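The Long Road to a Dispensing Licence

Soler has been growing medicinal cannabis under glass for six years, and for most of that time it has sold dried flower in bulk to other companies, who put their own names on it. In January it began selling under its own label for the first time. The product is an oil called Videl, and it comes in two strengths.

Seo-ah Kwak, who runs the company, says the change was overdue. "We were doing the hard part and being paid for the easy part," she says. "A buyer would take a whole harvest, test it again, bottle it and charge four times what they gave us. You can only watch that for so long."

The growing site is at Wistach, on flat ground that used to be given over to tomatoes. The old glasshouses were in poor shape when Soler took them on and two of them had to come down. The others were re-glazed and fitted with blackout screens, as the plants need long nights to flower. There are 39 people on the payroll, most of them from the villages nearby, and a fair number worked for the tomato business before it closed.

Getting from bulk flower to a finished oil took longer than anyone at the company expected. Growing and processing are licensed separately, and the second licence asks for a good deal more paperwork than the first. Every batch has to be traced from the mother plant to the sealed bottle. The application ran to 213 pages and was sent back twice, once over the wording of the waste procedure and once over the locks on a store room.

"The locks were fair enough," says Kwak. "The waste procedure I would still argue about."

In all it was 19 months before approval came through. The company had hired its extraction staff early, thinking it would be quicker, and had to find them other work in the meantime. Several spent a winter trimming flower by hand. One left. The others are still there.

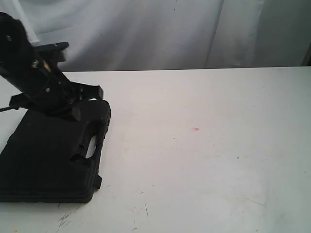
Extraction is done with ethanol, chilled well below freezing, which pulls the cannabinoids out of the plant and leaves most of the wax behind. The solvent is then recovered and used again. Soler looked at carbon dioxide as well, which many larger producers prefer, but the equipment cost more than the building it would have stood in.

Tae-yang Tak came in to set up the process after a decade in flavourings, where he made vanilla and citrus extracts for bakers. He says the chemistry is close to what he knew and the record keeping is nothing like it. In flavourings, a batch that came out a little strong could be blended down and sold. With a medicine, the figure on the label has to be the figure in the bottle, within a narrow margin, and it has to stay there for the whole of the shelf life.

That last point caused the most trouble. Early trial batches tested well on the day they were made and then drifted over the following weeks. Tak changed the carrier oil, then the bottle, then the way the bottles were filled. The fix was a mixture of the last two - darker glass, and less air left under the cap.

The oil reaches patients through Hukon, a pharmacy wholesaler that already carried two rival brands. It is available on prescription only, and Soler is not allowed to advertise it to the public, so nearly all of the selling is done by talking to clinics. Kwak does much of this herself. Prescribers tend to ask the same things, she says: whether supply is steady, whether the price will hold, and what happens if a batch fails.

Supply is a sore subject in the trade. Patients who settle on one product often find it out of stock a few months later and have to start again with another. Soler keeps back enough finished oil to cover a missed harvest, and it still sells part of each crop in bulk, which brings in money while the label finds its feet.

Capsules are next on the list. Tak has been working on them since the spring, and a third strength of the oil may follow if clinics ask for it. Edibles are not on the cards, as the rules do not allow them to be prescribed.

Kwak expects the Videl range to cover its own costs by the end of next year. Until then the bulk buyers are still getting their deliveries, and two of them have asked to take more.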